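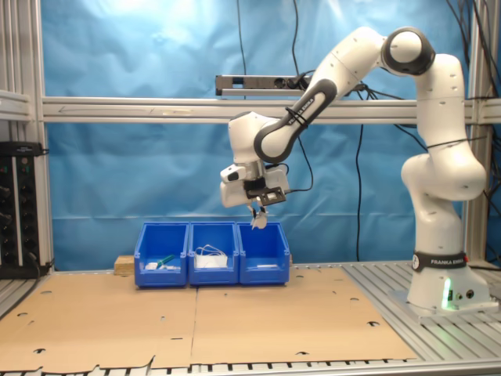

4.2 Reminder notices and late returns

The loan records cover 3628 items borrowed by adult cardholders at the two Pladham branches. An item was counted as late if it came back after the close of business on its due date. Items dropped in the night box were dated to the day before, which matches how the desk staff already handle fines. Renewed items were followed to their final due date only.

Figure 4. Robot arm mounted on a slotted aluminum platform.

Borrowers at the Buchanan Street branch received a reminder by text message two days before the due date. Borrowers at the other branch kept the older postcard system, under which a card was mailed once an item was already overdue. Late returns were less common at Buchanan Street, and the gap held for fiction, nonfiction and large print. It did not hold for DVDs. Most DVDs go out for three nights, so the text arrives the day after checkout, when many people have not yet watched the film.

We expected older borrowers to gain less from the text messages, and the records do not support this. Cardholders over 65 were late less often than everyone else at both branches, and the difference between branches was close to the same in each age group. The borrowers who changed least were those with a long history of late items. In the interviews, 11 of the 18 people in this group said they read the message and meant to go, but could not get to the library during open hours. One of them worked the early shift at a bakery and slept through most of the afternoon. For these borrowers the night box mattered more than the notice — two asked whether a second box could be put near the bus station.

Renewals complicate the picture. The text message included a renewal link and the postcard did not, so some items that would have been late became renewals instead. We repeated the comparison with the 118 items renewed through the link counted as late. The gap between branches became smaller but did not close. Counting every such item as late is harsh, and the true effect probably lies between the two results.

Two limits should be kept in mind. The branches differ in ways other than the type of notice: Buchanan Street has a parking lot and stays open later on weekdays. In addition, the Pleteck checkout system was down for part of April, and loans from that week were written on paper slips and entered by hand. We left those loans in. Beathag Carnegie and Chaiwat Inthanon each checked the entries against the slips, and where a date could not be read — usually a smudged due stamp — the loan was dropped from the late count and kept in the total.

Related items
Night boxes and branch hours in small library systems
Do fines bring books back? A review
Paper slips as a backup record: notes on data entry
Why short loans run late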